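A Desk Built Into the Wall

When the owner of a small repair and lettering business took the lease on a brick-walled unit in Dovosbridge, the first thing she bought was a desk. It came as part of a white shelving system, and she has worked at it ever since. 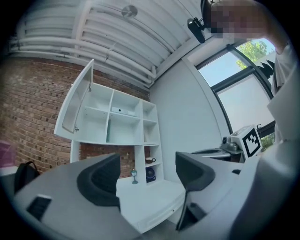

HARVILLE, March

The shop moved to Harville two years ago, and the desk moved with it. "I measured the wall before I looked at the rent," the owner said. "If it didn't fit, I wasn't signing."

It fit. The white unit stands against red brick, with cabinets and cubbies above the desk and a column of open cubbies on the right. She bought it secondhand from Pustier, an office furniture dealer, for $300. Moving it cost another $300.

"People told me to leave it behind and get a new one," she said. "But I know where everything goes. I can reach for a cup without turning my head."

The cups go in the right-hand column, above the dark blue bowl. She keeps the desk itself mostly clear, apart from a little plant and a small blue lantern ornament that was a gift from a customer.
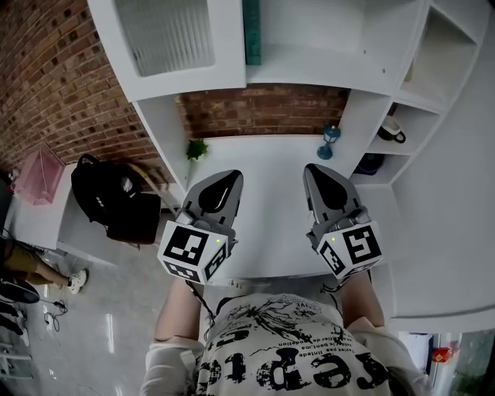
She said the clear surface took some practice. In Dovosbridge she let orders pile up on the desk until she was working on a corner of it. Now paperwork goes into the drawer as it arrives, and on Wednesday afternoons she empties the drawer and files what she needs.

"It takes 20 minutes," she said. "When I skipped it, I'd lose a whole morning looking for one invoice."

The doors gave her more trouble. One of the upper ones opens upward, and after the move it would not stay up. She called Maksymiv, a local joinery shop, and they replaced the hinge and leveled the cabinet while they were there.

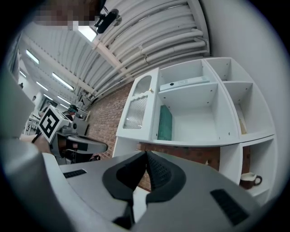 She has thought about painting the brick and decided against it. The ceiling pipes were already white when she moved in, and she said that was enough white for one room.

Her next job is the upper cabinet. She would like a divider in the middle section so that tall books stop falling over, and she has asked Maksymiv for a price.

"After that I'm leaving it alone," she said. "I've got orders to finish."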